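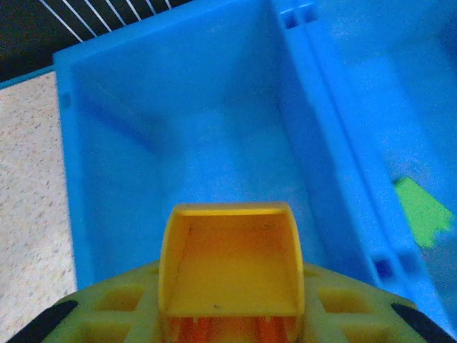 一、选题与背景

本报告是旅游管理专业小组课题的结题稿，题目是《小型包车旅游公司的淡季退改规则与回头客关系》。小组成员为 Osian Owen、Trefor Hopkin 和 Emrys Bowen，指导教师为 Eifion Probert。初稿由 Osian Owen 执笔，数据整理由 Trefor Hopkin 负责，访谈记录由 Emrys Bowen 誊写。

做这个题目的起因比较简单。我们在课上读过不少关于旅行社定价的材料，大部分讲的是航空公司和连锁酒店，很少涉及只有几辆大巴的地方车行。这类公司靠一日游和周末团维持，旺季车不够用，淡季车停在院子里。淡季报名的客人少，一个团凑不满人就要取消，取消之后怎么退钱、能不能改期，各家的做法差别很大。我们想知道这些差别对客人下次还来不来有没有影响。

需要先说明两个词的用法。文中的“退改规则”指客人主动取消、公司主动取消、改期三种情况下的书面规定，口头承诺另算。“回头客”指同一联系人在同一家公司第二次及以上下单，不论同行的人是否相同。后一个定义有缺陷，有的家庭轮流由不同的人报名，会被算成新客，我们在第五节再谈。

二、调查对象

参加调查的车行有三家：Mivach、Britine 和 Prosser。三家都做本地出发的短途团，车型以中型客车为主，也接学校和社团的包车。它们的主要不同在于卖票方式。

Mivach 主要靠电话和门店，客人付定金后拿一张纸质收据，尾款在上车前交清。店里有一本登记簿，改期的记录写在原来那一行的旁边，查起来要花些时间。

Britine 用网上系统收全款，退款自动原路退回，退多少按出发前的天数分档。系统里的分档规则写得很长，放在付款页最下面的折叠栏里。

Prosser 介于两者之间，网上可以报名，但付款要等公司打电话确认成团之后才进行。公司认为这样可以少退钱，代价是有一部分人接到电话时已经改了主意。

另外还有一家 Brilletti，做的是票务软件，三家当中有一家用它的产品。我们联系它是为了弄清楚系统里“取消”和“作废”两个状态的区别。客服回了邮件，解释得比较清楚：“取消”是已付款后退出，“作废”是没付款就过期。如果不把这两项分开，取消的人数会偏高。我们最初的表格里就混在了一起，后来重做了一遍。

三、方法

调查分问卷和访谈两部分，另加三家公司提供的订单汇总。

问卷共发出500份，收回有效问卷300份。发放方式有两种，一种是随车发纸质问卷，由跟车导游在返程时分发；另一种是由公司向留过邮箱的老客户转发链接。随车问卷的回收情况明显好一些，返程路上时间长，大家愿意填。邮件那一半有不少退信，地址是多年前留下的，公司也一直没有清理。

问卷内容包括：上一次跟团是什么时候，有没有遇到过取消或改期，当时是怎么处理的，处理完是否满意，以后还会不会选同一家。最后留了一栏空白让填写人自由发挥。空白栏里写得最多的是上车地点，其次是车上的暖气，和退改没有关系，但我们还是按原话录入了。

订单汇总覆盖三家公司淡季的6个月，涉及18条线路。公司提供的是去掉姓名的汇总表，每条线路一行，包括开团次数、取消次数和改期次数。我们没有接触单个客人的信息。

访谈对象是三家公司的调度和前台，外加一位长期带团的导游 Anselmo Goicoechea。访谈提纲由小组一起拟定，录音经本人同意，誊写稿发回给受访者看过。有一位前台要求删掉两句关于同事的话，我们照办了。

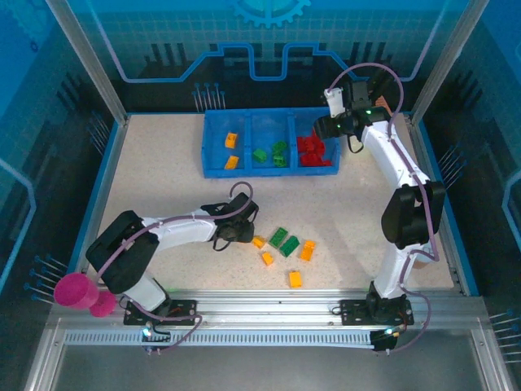

四、主要发现

先说公司主动取消的情况。三家公司都规定人数不足可以取消，但通知的时间不同。Mivach 习惯在出发前一天下午打电话，理由是总有人最后一刻报名。Britine 由系统在截止时间自动发信，时间早得多。Prosser 要看调度当天的判断，没有固定的时间。

从问卷看，客人对取消本身的抱怨比我们预想的少。淡季凑不满人，多数填写人表示能理解。抱怨集中在通知太晚上，尤其是已经请了假，或者约好了别人帮忙看孩子的人。有一份问卷写道：“退了全款，可是我那天的假已经用掉了。”在通知较早的公司，被取消过的客人仍然愿意再报名的比例更高，这一点在两种问卷里是一致的。

再说客人主动取消。这里三家的规则差得最远。Britine 的分档退款最明确，但知道具体档位的客人很少，许多人是在申请退款时才第一次读到规则。Mivach 的定金按规定不退，实际上前台常常允许把定金转到下一次，登记簿上这样的记录很多。前台在访谈里说，都是熟面孔，不好意思扣。Prosser 因为付款晚，客人主动取消的损失最小，公司这边则要承担车已经排好、人却不来的风险。

我们原来的假设是规则越宽松，回头客越多。汇总数据没有很好地支持这个假设。Britine 的书面规则比 Mivach 宽松，回头客的比例却低一些。访谈之后我们认为，客人记住的是最后怎么处理的，书面条款他们多半没看。Mivach 的条款很硬，执行起来很软，客人留下的印象是“好商量”。Britine 正好相反，条款不算苛刻，但一切由系统处理，遇到特殊情况找不到人说话。

改期是三种情况里处理得最乱的。三家都接受改期，却都没有写明改期之后如果新的那一团也被取消，钱应该怎么退。Anselmo Goicoechea 提到过一个例子，一对夫妇从一条海岸线路改到另一条，又改到四月的团，最后三次都没有成行，公司和客人对应退金额的算法不一样，来回打了好几通电话。他认为改期应当有次数限制，超过就直接退款，对双方都省事。

线路之间也有差别。有固定活动的线路，比如集市和花展，取消得少；单纯看风景的线路受天气影响大，取消得多。花园类线路的客人年纪偏大，报名早，很少改主意。购物线路的客人报名晚，取消也随意。公司目前对所有线路用同一套规则，调度都承认这样不太合适，但觉得分开写会让前台记不住。

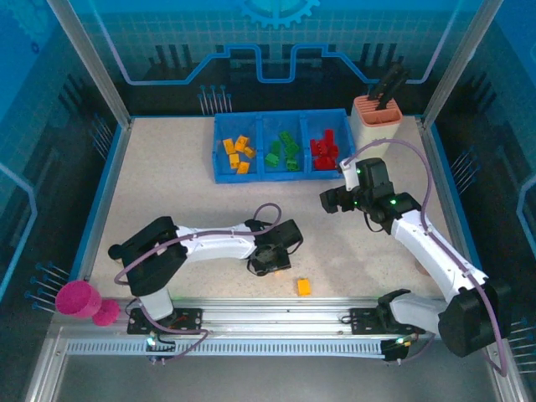
五、局限

样本只来自三家公司，而且都在同一地区，结论不能推到别处。三家公司是自愿参加的，管理很差的公司大概不会答应让学生来翻订单。

问卷由导游分发，填写人可能不好意思写太难听的话。我们在问卷上注明了不记名，也准备了信封，但有的导游图方便，直接收了一叠。邮件问卷发给老客户，他们本来就比一般客人更偏向这家公司，不满意而不再来的人基本没有被调查到。这是整个课题最大的缺口，老师在中期检查时也指出过。

回头客按联系人统计，前面说过会漏掉家庭轮流报名的情况。Mivach 的登记簿里有些名字字迹不清，Trefor Hopkin 与前台核对过能核对的部分，剩下的没有计入。

订单汇总只有淡季，没有旺季作对照。我们向公司要过旺季的数据，其中一家说年底对账忙完再给，到交稿时还没有收到。

六、给公司的建议

初步建议于2024年2月4日发给三家公司，下面是根据回复修改之后的内容。

第一，固定取消通知的时间，并在报名时就告诉客人。时间定在哪一天可以由公司自己决定，定下来以后不要随意推迟。Mivach 回复说担心因此损失临时报名的客人，愿意先在两条线路上试一试。

第二，退改规则在付款之前以短句列出，放在客人看得见的地方。长的条款可以保留，但不能只有长的条款。Britine 表示付款页的版式改动要等软件方排期。

第三，改期写清次数和最终的退款算法。Prosser 已经拟了一份草稿，规定改期后再次由公司取消的，一律退全款。

第四，给前台一定的处理权限，并且留下记录。Mivach 的做法受客人欢迎，但全凭前台个人决定，换一个人就可能是另一种结果，对不熟的客人也不公平。

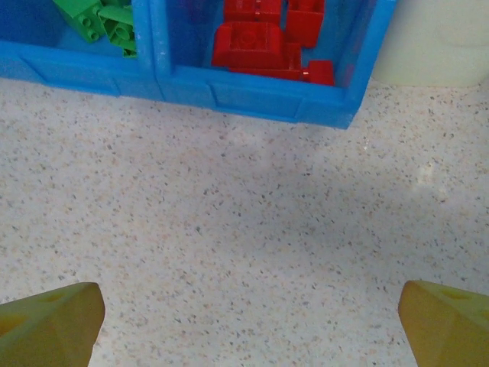
公司取消了团，客人能不能要求退现金，不接受代金券？

在我们调查的三家公司里，公司主动取消时客人都可以选择退回原付款方式，代金券只作为另一个选项提供。不过 Mivach 的收据上没有印这一条，客人需要自己向前台提出。建议报名时先问清楚，并请前台写在收据上。

答辩时还有老师问到，淡季能否由几家公司合并成团，减少取消。我们在访谈里问过调度，三家都说偶尔互相转过客人，但没有书面协议，保险和投诉由谁负责说不清楚。Prosser 的调度愿意谈，另外两家态度比较保留。这个问题超出了本课题的范围，我们没有继续往下做。

七、分工与后续

访谈由三名成员轮流主持，问卷录入由 Trefor Hopkin 和 Emrys Bowen 各做一半，再交换抽查。录入时发现第四题的选项顺序在纸质版和网络版里不一致，已经按选项文字重新对应，没有按序号合并。

问卷原件保存在系办公室，访谈录音在成绩公布后删除。空问卷、访谈提纲和线路汇总表作为附录另行装订，需要查阅的同学可以向 Eifion Probert 老师借。

如果下一届有同学接着做，建议先想办法联系到不再跟团的客人，再考虑增加公司数量。跟车发问卷时最好由小组成员自己上车，纸质问卷要多备几支笔，我们第一次跟车时笔不够，后排的人等了很久才填上。

感谢三家公司的前台和调度抽时间接受访谈，也感谢 Anselmo Goicoechea 允许我们跟车。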